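Pulled the old server out of the closet at last. It's been sitting under a box of cables from the Mollano office since March and I keep tripping over it!

Plan for tonight: new thermal paste, new cooler, and a good long look at the memory (I paid $50 for the lot, so expectations are low).

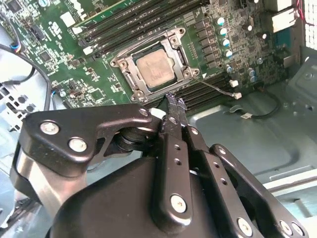
Cooler off, chip still in its socket. Memory slots on both sides.

The lid on that processor is a bit smudged, so it gets a wipe before anything else goes on. Alcohol and a coffee filter, same as always.

Does anybody have a favorite paste? I've got 2 tubes of the Orkadeo stuff in the drawer, but one of them feels like chewing gum.

Also taking name ideas for this thing. The last one was Rornano and it was LOUD.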